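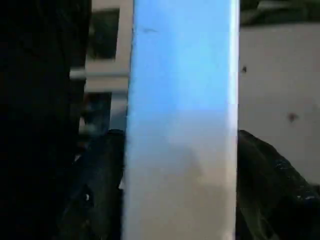 **Ticket:** Wrist camera view soft on near side, gripper comparison stalled
**Opened by:** Helmi Huttunen
**Assigned to:** Lambros Drakos
**Status:** Open, waiting on one part

**Helmi, first entry, December 14, 2023**

Hello Lambros, and thank you for picking this one up so quickly. I know you have the Potgieter controller on your desk as well, so I'll try to put everything in one place and save you the walk over.

We are comparing two grippers on the same arm: the Zilell, with the long parallel fingers, and the Murnesach, which is shorter and has the soft pads that Martti likes so much. Both carry the same little Vurnska camera on the wrist. The Zilell went through its first set of trials without any trouble from the camera. Then I swapped over to the Murnesach, and now whatever is close to the camera comes out blurred, and the matching software refuses to settle on an edge. It finds one, loses it, finds another a little to the left, and then the arm stops and waits for me.

The frame I've attached is fairly typical. The pale panel in the middle has a nice bright line down its right side and a much softer one down its left, and the software seems to want the left one. There is also a big dark blur filling the left side of the view, and I'm not sure how much that is upsetting things.

What I have tried so far:

- Cleaned the lens with the proper cloth. No change.
- Restarted the camera, then the controller, then both together with a cup of coffee in between. No change.
- Swapped the camera cable for the spare in the drawer. No change, although the old cable did have a kink in it, so I have thrown it out.
- Raised the exposure setting to 700. The picture got brighter and the edge was no easier to find, so I put it back.

**Lambros**

Good morning Helmi, and what a pleasure to get a ticket with the steps already written down! I wish they all came like this.

My first thought is focus. The Murnesach is a shorter gripper, so if you are using the same bracket, the camera ends up nearer to whatever you are reaching for than it did with the Zilell. The Vurnska has a small focus ring with a locking screw behind it, and ours was set for the Zilell by Esko back in July. I doubt anyone has touched it since. Could you tell me which bracket you have on, and whether the locking screw is tight?

About the dark blur, I wouldn't like to guess from one frame. Would you move the arm to the home position, open the fingers all the way, and see if the dark part stays put? If it moves when the arm moves, it belongs to the room. If it stays in the same spot, we should look at what is mounted near the lens.

**Helmi**

It's the tall bracket, the same one as before. The screw is tight, very tight in fact, and I had to borrow a better driver from Pirjo to get it loose.

I did the home position test. The dark part did not stay put, so I'm happy to leave it out of this for now. Turning the focus ring helped a good deal. With it 2 marks closer, the left edge is noticeably crisper and the software held on for 4 grasps in a row before it wandered off again. That's the best run I have had with the Murnesach, and I was so pleased that I went and told Martti, who said he had never doubted the pads for a moment.

**Esko Kuusisto**

Just dropping in, as I saw my name. Yes, I set that ring in July, and I tightened the screw with some enthusiasm – sorry about your wrists. There is a short bracket for the Murnesach, and I think it went back in the box with the spare pads. It tilts the camera down a little too, which ought to help with tall flat things.

One more idea while you're waiting. The matching software keeps a saved edge profile for each gripper. If you only changed the tool name in the menu, it will still be using the one from the Zilell. You have to load the profile on the second page as well, and it's easy to miss.

**Helmi**

Esko, you were right about the second page, and I'm a bit embarrassed. The Zilell profile was still loaded. I've put the Murnesach one in, kept the focus where it was, and run the set again: 7 tries, and the arm stopped once. The one stop was the old complaint, picking the left edge and then changing its mind.

I looked in the box with the spare pads and the short bracket isn't there. I found the pads, a bag of screws, and somebody's tape measure.

**Lambros**

That's a lovely improvement. I don't want to close this until you've had the right bracket on, or the comparison won't be fair to either gripper. Pirjo thinks the short one may be in the Potgieter crate, and I'll go through it after lunch.

In the meantime, please mark the earlier Murnesach runs as "wrong profile" in the results sheet and leave them out of the totals. The Zilell runs can stay as they are.

**Helmi**

Marked and left out. I've also written the focus setting on a strip of tape inside the cabinet door, with room below it for the short bracket's setting once we have one.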